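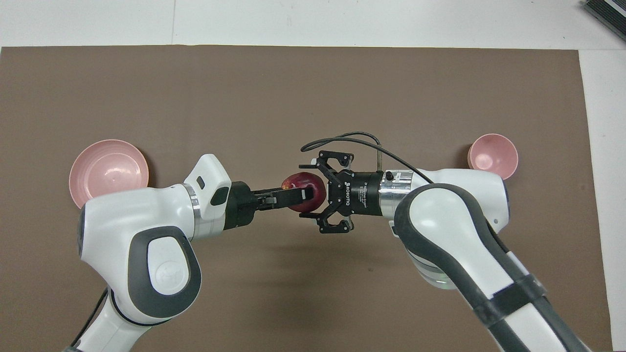

3.2 Collection of handover examples

Demonstrations were gathered at the Driston site on a bimanual cell with two white arms facing a shared work mat. The left arm carries a parallel-jaw gripper and the right arm a three-finger adaptive gripper. The pairing was kept for the whole collection, so the policy never has to infer which hand it is driving.

Each episode covers one transfer between the arms, with two bowls on the mat and a single item of fruit. The operator teleoperates both arms at once. Episodes last up to 30 seconds and are stopped by the operator with a foot pedal. Bowl positions are changed between episodes within the reach of both arms.

Figure 3. Dual contact during a transfer. Both grippers are on the apple, the parallel jaws from the left and the three-finger hand from the right.

The dual contact phase (Figure 3) gave the most trouble in labeling. Gripper commands alone do not mark its start, as the fingers of the adaptive hand close at different rates on a round object. We therefore labeled the phase by hand in the Yimer annotation tool, using the head view and the two wrist force signals. Its end is set at the first time step where the giving gripper opens past a fixed width.

We recorded 1,245 episodes. Of these, 367 were removed before training - mostly drops, and transfers in which the wrist housings came too close for the safety monitor. A further 185 were held out for evaluation and contain bowl layouts absent from the training split. Removed episodes are kept in the Koton archive with their failure label, and Section 5 uses them to train the drop detector.

The Dulldale baseline was trained on the same split with no phase labels. All other settings, including image size and action rate, match those in Section 3.1.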